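2026-08-01
By Marichka Derkach

Mustano glass baking dish, three months in

Quick one, I have a tray of something due out in 11 minutes so forgive the mess.

Bought the Mustano dish to replace an older one that went on the tile floor in November. Clear glass, rectangular, rounded corners, no handles to speak of. I wanted plain. Got plain.

Good stuff first. Heats evenly. Lasagna comes out with the middle cooked and the edges still soft enough to eat, and my oven is a bad oven. You can check the underside of a pie crust through the bottom, which sold me on glass years ago and I won't go back to metal for pies. Cleans up fine if you soak it. Baked-on cheese, overnight, warm water, gone by breakfast. Potato gratin was worse. Had to go at the corners with a plastic scraper twice.

Lid? No lid. Would have paid extra for a lid. Foil it is.

Less good. No handles means oven mitts right up against the sauce. I've dipped a thumb in teh gravy more than once. The rim is narrow too, so foil slides around unless you really crimp it. And it's heavier than it looks when full, mind your wrists.

I use it for things that aren't baking, too. Marinating chicken. Holding grated cheese while I get the rest together, the box grater lives on the same table now. Crackers and dip when people come over, packets straight on the table and dip in the dish, no one has complained.
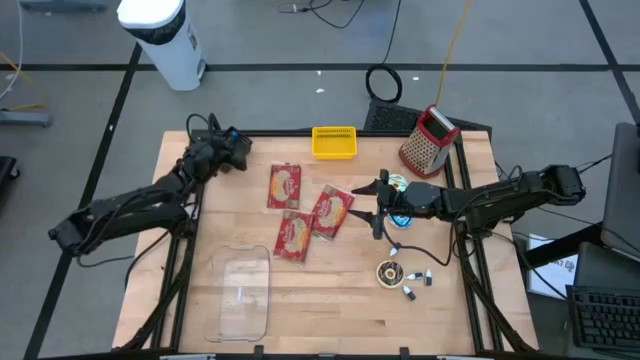
Cathal Dolan wrote in to say his went cloudy after a winter of dishwasher runs, and that he hand washes now and wishes he'd started sooner. He also reckons the Alport one is better for bread pudding, on account of the deeper sides, but hates how it stacks.

Fair. I only hand wash, so can't speak to the clouding. Tried the Alport at my sister's. Deeper, yes. Also takes up half a shelf, and the corners are squarer so rice gets stuck in there. For a family of six, maybe go Alport. For two or three people the Mustano is plenty.

Size wise, it does a lasagna for four if two of them are kids. Brownies from a box mix come out a bit thick, add a few minutes. Don't take it from the fridge to a hot oven, let it sit on the counter first. Same as any glass dish but I'll say it anyway.

Scratches: one, faint, my fault, metal spatula. Use silicone.

Would I buy it agian? Yes, on sale. Full price I'd hold out for one with handles. If they ever add a lid I'll do a proper update with the casserole test and the freezer test, which I haven't gotten to.

Okay, timer.

Recent reviews
Box graters: sharp ones, dull ones, and the one I gave away
Junutard silicone spatulas after a year
Alport loaf pan, short version
Small plastic baskets for the pantry shelf
Reader mail: pie weights or dry beans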